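September, bench notes, after lunch

Back on the Cadby blocks today - red, yellow and green, the same three we've had out all month. Zawadi Nyamweya wants the bench sheet settled before the Merkbridge lot come over, so I've been looking at the stacking spot and what we put where. Yellow goes on red, red goes on the black-bordered square, and green stays out to the right on the bare white top, on its own. Simple enough, though I still managed to write it down the wrong way round twice!

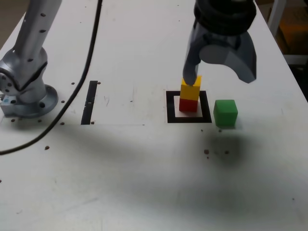
I'd like the written layout to say "inside the border" and leave it at that. Agarwal's old sheet asked for dead centre and everyone spent ages nudging the red one about. A bit off to one side is fine by me.

The tabletop is looking tired - grey scuffs and smudges all over, and the little dark holes, which do catch crumbs. I had a go at a corner with a damp cloth this morning and got about as far as you'd expect. Zawadi reckons a new top from Lestent would be 184 pounds, or 137 if we cut it ourselves (I know who'd be doing the cutting). Parking that for now.
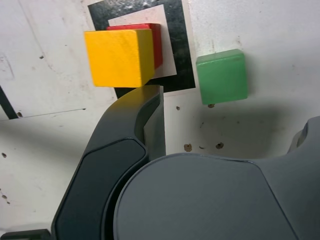
## Blocks

Keeping these three. Bright colours, softened edges, easy to tell apart from the far end of the room. The spares tin has nearly 40 in it and half of them are that muddy orange I always mistake for red, so please don't swap one in without a note here.

To do: dust the blocks, find the tin lid, reprint the sheet in bigger type.

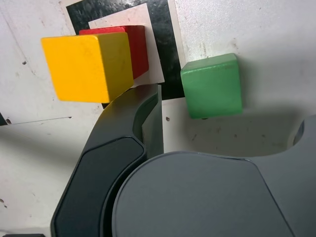 Do we sand the marks off the blocks?

Leave them alone for now. Sanding changes the size, and then we'd be re-measuring the whole set. A wipe with a dry cloth will do.

Zawadi has the new sheet to check. Stopping at 4, kettle's on.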